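Dritel Wood Balm, the big tin: a review after one winter of furniture

I own too much brown wood. Some of it came from my aunt, some from the curb, and one sideboard came from a man named Adel Mahrous, who threw in a lamp so I wouldn't ask about the back leg. All of it had reached the stage where visitors said "lots of character" and put their coffee down anywhere they liked.

So I bought the Dritel balm. The tin cost 40 dollars, a sum that made me read the label twice in the store and once more in the car. It's a paste of wax and oil, you rub it on with a rag, you wait, you buff. My grandmother did the same thing with something that came in a jar and smelled like a shoe repair shop, and she did it without watching a video first.

What you get

A flat tin with a lid that fights back. I opened mine with a butter knife, then a bigger butter knife. Under the lid there's a folded leaflet with instructions in very small type and a square of cotton cloth that I lost within the hour. The paste is pale yellow and firm, a bit like cold butter, and it smells of oranges for one minute and of a hardware store for two days.

Putting it on

The leaflet says to use "a modest amount." I have never known what that means in any area of life. My first attempt, on a hall table, was not modest, and the table stayed tacky long enough to collect a good sample of everything the dog was wearing. I wiped it down, sulked and started over.

The second attempt went better. A dab the size of a grape does a nightstand top. You work it in with the grain, leave it for 60 minutes, then buff until your shoulder files a complaint. My neighbor Chaimae Zerouali, who refinished her own kitchen and is entitled to opinions, told me to warm the paste in my hand first. The leaflet says nothing of the kind, and it makes the whole job easier. I'd like some of my 40 dollars sent to Chaimae.

How it looks

On walnut, lovely. The color deepens and the dull patches mostly even out. On pine, fine, though pine goes on looking like pine. On painted trim it does nothing except make the trim slippery, and I only know this by accident.

Oak is where I had the most trouble judging it. Light oak changes tone so much depending on where the window is that I spent an evening convinced I'd left a stripe. I went back over the stripe. The stripe moved when I moved the lamp (Adel's lamp, a terrible lamp). If your wood is honey colored, look at it in the morning before you decide you've ruined it. A lighter patch next to a darker one can be nothing more than shade lying across the panel. 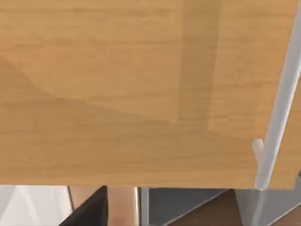

How it holds up

Better than the Poltik spray I used before, which gave a nice shine until somebody breathed on it. The nightstand has gone through the whole winter on one coat. Water beads up if you get to it fairly soon. A hot mug still leaves a ring, and the label does admit this, in the smallest type on the tin.

The sideboard top needed a second coat by May, but that's where the keys, the mail and the dog's leash land, so I don't hold it against anyone at Dritel.

Gripes

The lid, as mentioned. The smell, if you have to sleep near it. The price, though I've done more than 5 pieces and the tin is still half full, so I complain about that one more quietly now. I'd also like a cloth in a color I could find again.

Would I buy it again

Yes, with a screwdriver for the lid. It won't fix veneer that's lifting or a back leg that somebody has glued on at an angle. For tired, dry wood in decent shape it's good stuff, and the sideboard gets compliments now, mostly from people standing on its better side.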